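Cladgate door task: success rate looks too good
Ticket opened 30 June 2018
Component: Grarix simulator, episode scoring
Status: open
Priority: normal (I'd have gone higher, the form wouldn't let me)

We are trying to repeat the Dika result on the Cladgate door task, using the released policy weights and the released scene. Fresh install, default settings, no changes to the robot or the room. The summary file says 815 successes out of 869 episodes. I don't believe it, and I would like someone to talk me out of that or fix it.

What we expected: a success is logged when the door has been moved past the opening angle by the robot.

What we get: a success is logged in a good many episodes where, on playback, I can't find the moment the robot moves the door. Some of these end very early. The method page says the policy has 600 steps to finish, and I have episodes closing as passed before the arm has got going.

First thing checked was the start state. The room loads with the door already a touch ajar in some seeds, and the scoring code reads the hinge angle as an absolute value. So part of the opening is handed to the policy for free.

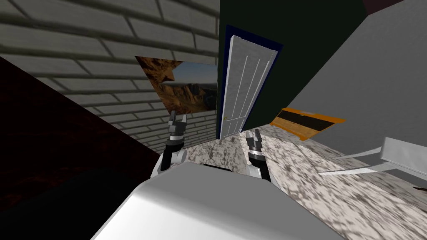
I reran with the hinge forced to zero at reset. The number of passes dropped, but less than I had hoped, so the free angle is one fault and there is at least one more. I'd also point out that the write-up describes every episode as starting from a closed door. Either the scene file was changed after the write-up or the sentence was never checked.

Second thing checked was contact. There is a contact flag in the log and it is used as a stand-in for "the robot did this". As far as I can tell from the code, the flag goes true if any finger geometry comes within the margin of any geometry in the door group, and it stays true for the rest of the episode. It doesn't care which finger, or whether the fingers have closed. Once set, a door that swings on its own counts in full.

I wanted to see which geometry was in the group, so I went through the wrist views one by one.

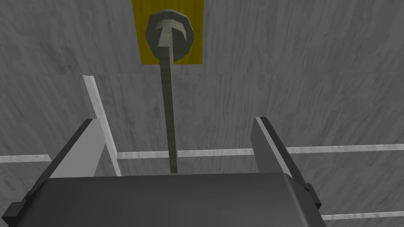
Wrist view: fingers apart, pin-shaped part in the gap, yellow patch behind its head.

The contact flag is already true in that episode's log. Perhaps the margin is meant to be generous. If so, I'd like to see the value written down somewhere, with a reason for picking it, because the whole result leans on it. The default in the config and the default in the code don't agree, and I can't tell which one was used for the published run.

Third thing, and this one may be our own fault. We had the wrist views and the overhead log out of step at first, by a fixed offset. I corrected that before counting anything. The figures above are from after the correction. If anybody else is comparing playback with the log, check this before you start, it cost us most of an afternoon.

Fourth, a sanity test. I swapped the trained policy for random arm motion, kept everything else, and scored it with the same script. A random policy should fail nearly always. It passed often enough that I stopped the run and went to look at the wrist view to see what it thought it was touching.
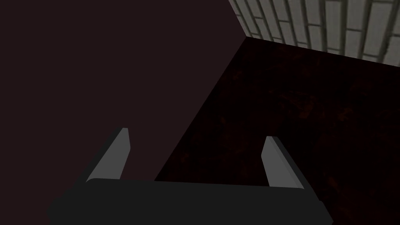
With the zeroed hinge and the sticky flag removed, random motion stopped passing in the runs I had time for. I take that as a fair sign that the trouble is in the scoring. I haven't shown that the policy itself is bad. It may well open doors. My complaint is that the present number can't tell us either way, and it is being quoted as if it could.

Things I have ruled out, or think I have:
Graphics driver. Same passes with drawing switched off.
Seed handling. Ran 4 seeds, same pattern in each.
Physics step size. Halving it changed very little.
Old cached scene. Deleted and fetched again.

Things I haven't ruled out: whether the Brzozowska build of the simulator, mentioned in the method notes, differs from the public one. The notes say results were "obtained with the Brzozowska build" and give no version – I can't find it to download.

What I would accept as a fix: measure the change in hinge angle from reset, clear the contact flag when contact is lost, and require the handle geometry by name. Then rerun and publish the new number next to the old one, whatever it is. A note in the readme saying "scoring is approximate" would not do it for me.

To be fair to the method, there are episodes where I would pass it myself, with one gripper at the handle and the hinge angle rising from that point on.
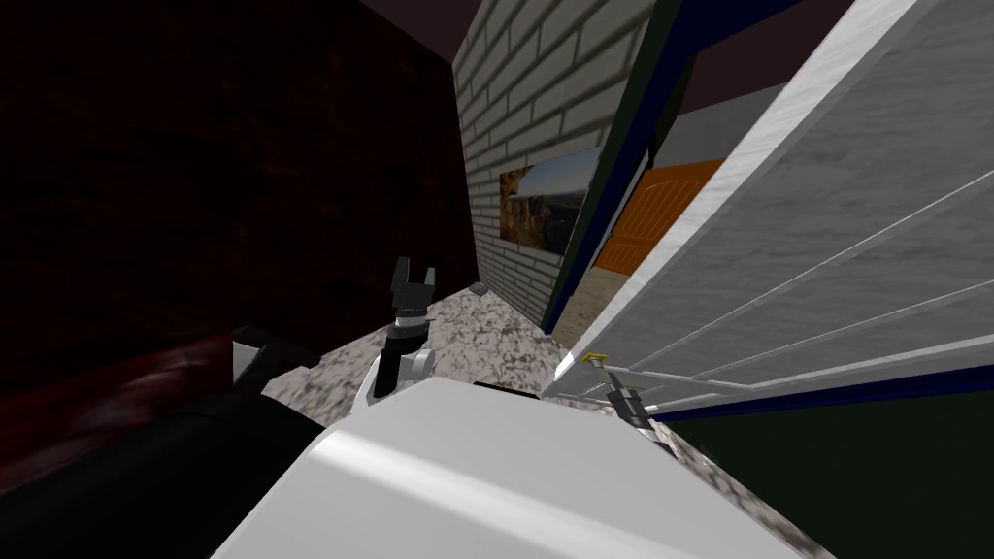
Reply from Grarix: We can reproduce the sticky contact flag and will treat it as a bug. The absolute hinge angle was a choice, made so that scenes with different resets could be scored by one script, and we would want to hear from other Cladgate users before changing it. Could you attach the config from the random run and say which margin value it loaded? We don't hold the Brzozowska build either and have asked for it.

Config attached, margin is the one from the code, the config value was ignored without any warning (please count that as a separate bug). On the hinge angle, I don't mind what it was chosen for. If a door starts part open and the score says the robot opened it that far, the score is wrong. I'd be happy with both values in the log, absolute and relative, provided the summary uses the second.

I am leaving the ticket open until the rerun is in. Until then we won't be quoting the Dika figure in our own comparison, and the row in our table will stay blank.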